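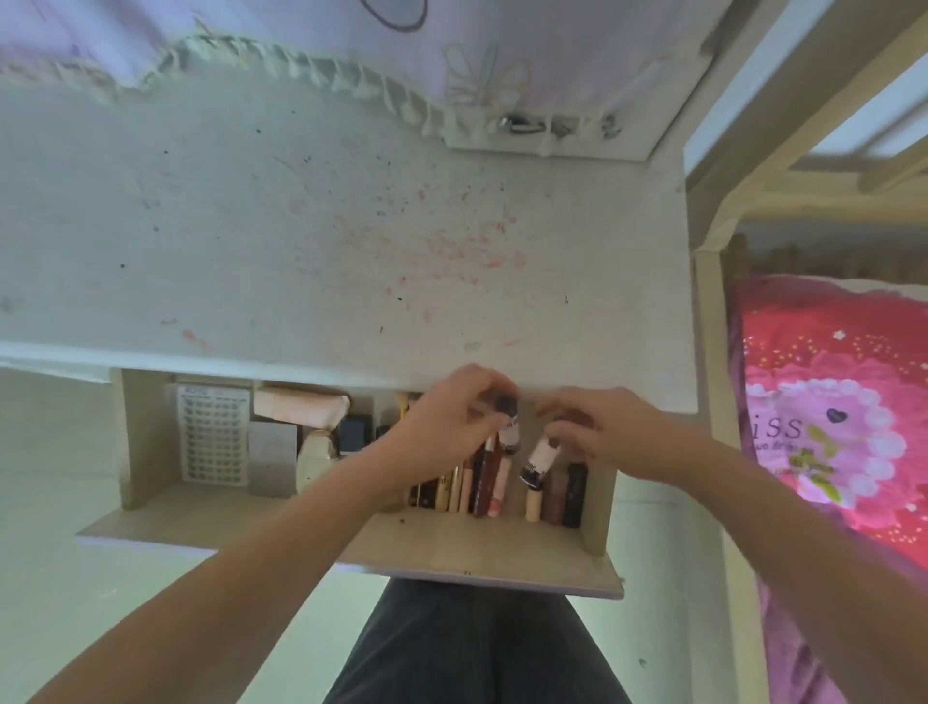 **Wanted: voters in Klinhom and Dridislow who will talk to us more than once before polling day**

Prilance is looking for 81 people to join Eline, a panel study of how voters make up their minds in a local election and what they tell pollsters while they are doing it. You don't need to be interested in politics. We would prefer it if a fair number of you weren't.

Most polls you read about in the paper ask a fresh set of people a question once, publish the headline figure and move on. At the last council elections we did the same. We interviewed 1,951 adults across the two towns, weighted the answers by age, sex and ward, and announced that the race in Klinhom was as good as settled. The leading party lost two of the seats we had given it and held a third on a recount. The usual explanation was a late swing. We have our doubts about late swings, which seem to turn up mostly after a poll has gone wrong, and we had no way of checking because we had never gone back to anybody.

Eline goes back. Each member of the panel is interviewed four times before the vote and once after it, by telephone or at a desk in our Klinhom office. We ask how you would vote, how sure you are, what you have heard about the candidates and whether any of it has made a difference. Then we ask some of the same things again in a different order, and with different wording, to see how much of the answer belongs to you and how much belongs to the question.

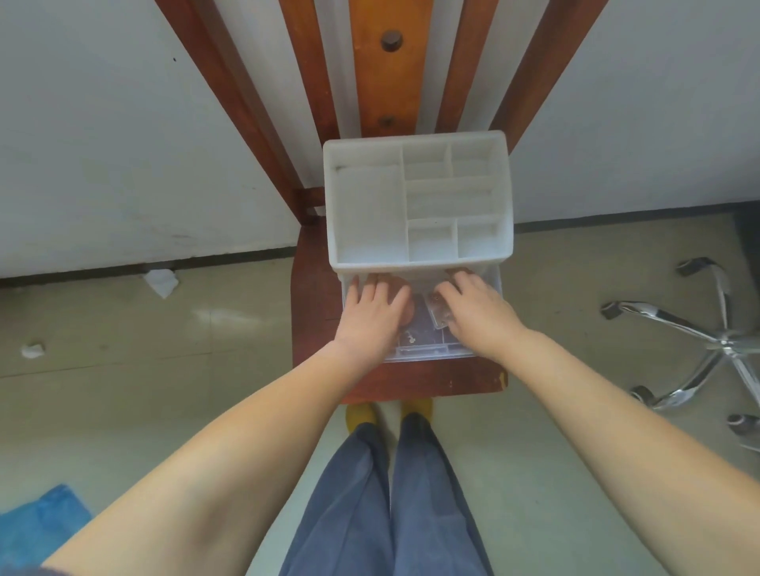
*White desktop organiser on a wooden chair.*

### Who can apply

You can apply if you:

- are 18 or over and on the electoral register in Klinhom or Dridislow
- expect to be living at the same address until the end of September
- can spare half an hour for each interview
- are not standing for election or being paid by a party or a candidate

Ordinary party members are welcome, but please say so on the form. We shall ask anyway. We limit how many we take, as people with a rosette in the drawer are always the quickest to answer a notice like this one, and a panel full of them would tell us very little.

We are short of people under 30, people who rent, and almost everyone in the eastern half of Dridislow. We are particularly short of people who didn't vote last time. If that's you, nobody here will lecture you about it.

### What you get

You will be paid £10 for each interview you complete, by bank transfer or in shopping vouchers, and bus fares if you come to the office. There is no bonus for finishing all five and no prize draw. We considered both and decided they would mainly attract people who like prize draws.

You also get a copy of the results, including any that embarrass us.

### What we do with your answers

Your name and address are kept apart from what you tell us. No party, newspaper or council department sees individual answers. The study is paid for out of Prilance's own funds, and none of the candidates has been offered an early look at the figures. One campaign did ask. It was told no.

We have made one other rule for ourselves – no forecast of the result will come out of Eline before the polls close. A panel this size can show how people change their minds. Whether it can call a close ward is another matter, and we have seen too many confident charts built on less.

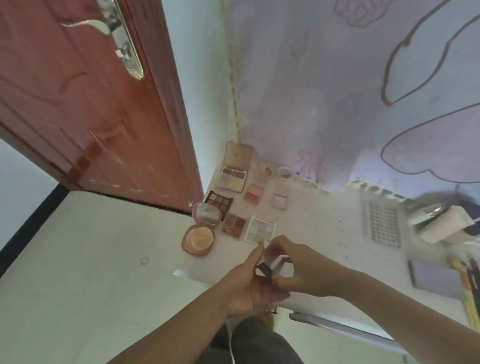
### How people are chosen

The first round of letters brought in 1,133 replies, which sounds healthy until you look at who sent them. They were older than the two towns as a whole, far more likely to own their homes, and nearly all of them claimed to be certain to vote. Turnout figures suggest otherwise. The remaining places will therefore be filled from this notice by age group, ward and whether you voted last time. If your group is already full we will tell you and delete your form.

Being turned down has nothing to do with your opinions, which we won't ask for until you have joined.

### How to apply

Pick up a form at the Prilance office in Klinhom or at either of the two libraries, and return it to the office by 17th March. Large-print copies are kept at both library desks. You may withdraw at any point without giving a reason, and you will still be paid for the interviews you have done.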